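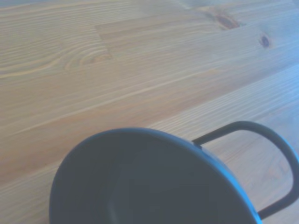 I moved all of my notes out of Tratholm last month and into a plain folder of text files, and I want to write down how it went while I still remember the steps. I had been using Tratholm for 5 years. Over that time it picked up more than 4,000 notes, most of them short, a lot of them duplicates, and a fair number with titles like "asdf" or "call back." The folder I ended up with is as plain as a pine tabletop, just long streaks of grain with one swirl of rings and a seam where two planks meet. I wanted something like that for my notes. Files in a folder, names I can read, and nothing I have to log in to.

The reason for leaving was not dramatic. Tratholm changed how its sync works in the spring, and after that the desktop app started opening slowly. A note I had edited on my phone would show up on the laptop with "(conflict)" in the title. I would open both copies, compare them line by line, and find they were the same. I deleted a lot of these before I got tired of it.

I looked at two replacements first. Nurkdale is the one people on the forums kept bringing up. It has a good editor and the tables are better than anything I had before. It also keeps everything in its own database, and the export gives you one large file with all the notes run together. I used it for two weeks and went back. Omside was closer to what I wanted. It reads a folder of text files and leaves them where they are. I didn't like the tag panel, which takes up a third of the window and can't be hidden, but it turned out that mattered less after I stopped using tags.

Getting the notes out

Tratholm's export is under Account, not under File, and it took me a while to find it. You choose a notebook and a format. There is no option to export everything together, so I did it notebook by notebook. The formats are HTML, PDF and "portable," and portable is a zip of text files with a second folder for attachments. That is the one to pick.

A few things went wrong with it:

Notes with a slash in the title came out cut off at the slash. I had a lot of these from writing dates that way. The text inside was fine, only the file name was short.

Notes with the same title in the same notebook overwrote each other. I only caught this when I compared the number of files to the number in the app. The fix was to sort by title in Tratholm, find the repeats and add a word to each one before running the export again.

Checklists lost their check marks. Every item came through as a plain bullet, done or not. I left those as they were. If a grocery list from two years ago no longer shows what I bought, I can live with that.

Comments did not come through at all. I had used them on recipes and on a long document about the roof, and I copied those by hand into the bottom of each note. If you share notebooks with someone and talk back and forth in the comments, look at this before you close anything.

Links between notes also broke. They pointed to an address on Tratholm's site instead of to the file. I thought about writing a script and decided to fix the ones I run into. So far I have fixed maybe a dozen.

Sorting the folder

My old setup had notebooks inside notebooks, and I could never remember which level a thing was on. Now there is one level. The folders are house, work, money, reading, recipes and old. Most of the notes went into old. I don't open it on purpose but search covers it, and that has been enough.

For file names I use a few plain words, lowercase, with the main subject first. "furnace filter size" and not "note about what size the furnace filter is." Dates go at the end and only if they matter. I tried putting the date at the front for a few days, and it made the list harder to read because every line began the same way.

Attachments took longer. The zip puts them all in one folder with long strings of letters for names, so a scanned receipt and a picture of a paint can lid look the same until you open them. I went through these in the evenings — not all of them. Receipts and manuals got real names. The rest are in a folder called sort later, and I expect they will stay there.

Syncing

I use Gautier for this, mainly because I was already paying for it to back up the laptop. It watches the folder and copies changes to the other machine. If you set it up, turn off the setting that makes a new copy of a file each time it's saved. It is on by default. I left it on for the first day and had a folder full of near-identical versions by dinner.

The phone is the weak part. The Gautier phone app can open a text file but the editor is bare, and it jumps to the top of the file when you switch away and come back. I mostly write new notes on the phone as short files and add them to the right place later on the laptop. I'm still looking for a better phone editor, so if you use one that reads from a normal folder, leave the name below.

What I miss

Search inside PDFs, mostly. Tratholm would find a word in a scanned manual and my current search doesn't look there. I also miss the web clipper. I now paste the text of a page into a note with the address on the first line, and that's slower, but I save fewer pages as a result and I read more of the ones I save.

I have kept the Tratholm account open on the free plan until it asks me to do something about it. The notes are still in there. I've gone back once, to check a comment on the roof document that I had copied wrong — the gutter measurement was missing a digit.

Next I want to do the same with my bookmarks, which are in worse shape than the notes were.

Filed under: Software, Getting Organized, Notes

Search this blog
Type and hit enter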